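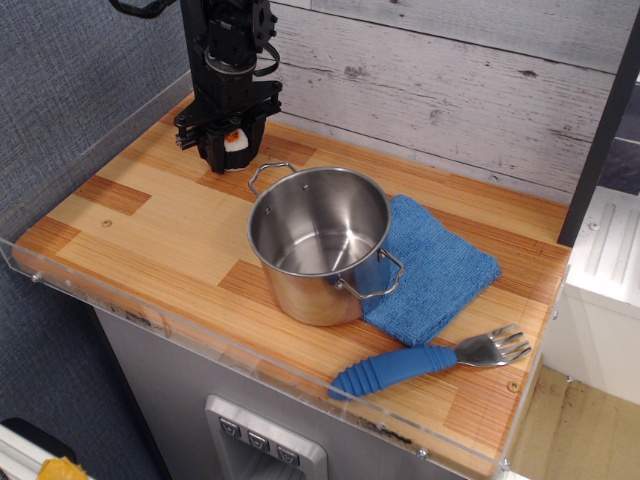

회사 소개

니토브(Nitov)는 작은 주방을 위한 물건과 작업대 구성을 만드는 회사입니다. 원룸의 조리대, 아이들이 쓰는 놀이 주방, 요리 교실의 실습대처럼 폭이 넉넉하지 않은 자리를 주로 다룹니다. 창업자 키런 크랩트리(Kieran Crabtree)가 멀럼(Mullusham)의 상가 2층에서 시작했고, 지금도 사무실과 작업실은 같은 건물에 있습니다.

처음 맡은 일은 요리 교실 한 곳의 실습대를 다시 짜는 일이었습니다. 한 사람에게 돌아가는 폭이 72센티미터였고, 그 안에서 재료를 썰고 냄비를 내려놓고 접시까지 채워야 했습니다. 수납장을 새로 넣을 예산은 없었습니다. 조리대 위에 올리는 물건을 줄이고 각각의 자리를 정하는 것으로 작업을 마쳤습니다. 그때 만든 배치표가 지금 쓰는 방식의 바탕이 되었습니다.

하는 일

저희 일은 세 부문으로 나뉩니다.

작업대 구성. 방문해서 치수를 재고, 자주 만드는 음식과 쓰는 사람의 키, 주로 쓰는 손을 확인한 다음 배치안을 드립니다. 배치안은 종이 한 장입니다. 냄비, 수건, 포크와 숟가락, 도마가 놓일 자리를 실제 비율로 그립니다. 수정은 두 번까지 비용에 포함되어 있습니다.

소형 주방용품. 작은 냄비, 주방 수건, 손잡이가 굵은 식기를 골라 공급합니다. 자체 제작품은 많지 않습니다. 현재 취급 품목은 52종이며, 품목을 새로 들일 때는 작업실에서 한 달 동안 써 본 뒤 결정합니다. 2월에는 재고 조사 때문에 출고가 며칠 늦어질 수 있습니다.

놀이 주방 스코르노트비(Skornotby). 유치원과 돌봄 교실에 들어가는 놀이 주방 라인입니다. 모형 음식과 실제 크기가 작은 조리 도구를 함께 씁니다. 초밥 모형은 문의가 가장 많은 품목 중 하나입니다. 아이들이 집어서 냄비나 접시에 옮겨 담기 좋고, 종류별로 색이 달라 나누어 담는 놀이에도 쓸 수 있습니다. 모형 음식은 낱개로도 주문할 수 있습니다.

작업대를 보는 기준

조리대 가운데에는 가장 무거운 물건을 둡니다. 보통은 냄비입니다. 수건은 냄비 옆에 접어 두고, 냄비 바닥이 수건에 조금 걸쳐도 괜찮습니다. 포크처럼 손에 쥐고 쓰는 것은 앞쪽에 둡니다. 뒤쪽 벽 가까이에는 당장 쓰지 않는 물건만 놓습니다.

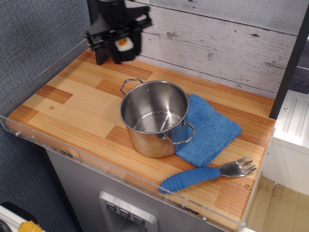 작은 냄비와 파란 수건, 파란 손잡이 포크를 올린 나무 조리대

상판은 밝은 나무색을 권하는 편입니다. 떨어진 부스러기가 잘 보이고, 스테인리스 냄비나 파란색 수건과도 구분이 됩니다. 놀이 주방에서는 이 점이 더 중요합니다. 모형 음식과 식기, 바닥의 색이 비슷하면 어린아이들은 물건을 찾는 데 시간을 씁니다.

가장자리에 투명 아크릴 턱을 두르는 방식도 자주 제안합니다. 둥근 모형이나 숟가락이 굴러떨어지는 것을 줄여 주고, 투명하기 때문에 옆에서도 나무 상판이 보입니다. 나사로 고정하면 나중에 떼어서 교체할 수 있습니다. 아크릴에는 시간이 지나면 긁힌 자국이 생깁니다. 거친 수세미를 쓰지 말고 부드러운 천으로 닦아 주십시오.

식기 손잡이는 굵고 홈이 있는 것을 기본으로 합니다. 손이 작은 아이와 쥐는 힘이 약한 어르신 모두 쓰기에 편하다는 의견이 많았습니다. 얇은 손잡이를 원하시는 경우에는 따로 말씀해 주시면 됩니다.

수건은 극세사 제품을 씁니다. 면 수건보다 빨리 마르고 접었을 때 부피가 작습니다. 다만 열에 약하므로 불에서 막 내린 냄비의 받침으로는 쓰지 마십시오. 뜨거운 냄비에는 별도의 받침을 사용해야 합니다. 세탁할 때 섬유 유연제를 넣으면 흡수력이 떨어집니다.

함께하는 곳

목재 상판은 구야시(Gulyás) 목공소에서 받습니다. 첫해부터 거래한 곳이며, 밝은 나무와 짙은 나무를 섞어 붙인 상판도 이곳에서 주문 제작합니다. 같은 도면으로 만들어도 나무마다 색과 결이 조금씩 다릅니다. 색을 꼭 맞춰야 하는 경우에는 주문 전에 견본을 요청해 주십시오. 견본은 반납하지 않으셔도 됩니다.

지금까지 저희가 구성한 작업대는 600곳에 있습니다. 절반 이상이 가정집이고, 나머지는 요리 교실과 유치원, 복지관입니다. 설치 후 42일 안에는 무료로 한 번 다시 방문합니다. 써 보니 냄비 자리가 멀다거나 수건을 둘 곳이 마땅치 않다는 이야기를 이때 가장 많이 듣습니다. 현장에서 바로 고칠 수 있는 것은 그날 고치고, 상판을 손봐야 하면 작업실로 가져옵니다.

작업실 방문

멀럼 작업실에는 실제 크기의 조리대가 몇 종류 준비되어 있습니다. 냄비와 식기를 직접 올려 보고 높이를 비교할 수 있습니다. 평소 쓰시는 냄비를 가져오셔도 좋습니다. 아이와 함께 오시는 분은 예약할 때 나이를 알려 주시면 높이에 맞는 놀이 주방을 꺼내 두겠습니다.

방문은 예약제이며 오전 10시부터 오후 5시까지입니다. 계단으로 올라오셔야 하니 유모차나 휠체어를 이용하시는 분은 미리 연락해 주십시오. 1층에서 상담할 수 있도록 준비하겠습니다. 주차는 건물 뒤편에 두 대까지 가능합니다.

견적을 문의하실 때는 조리대의 폭과 깊이, 바닥에서 상판까지의 높이를 적어 주시면 답변이 빨라집니다.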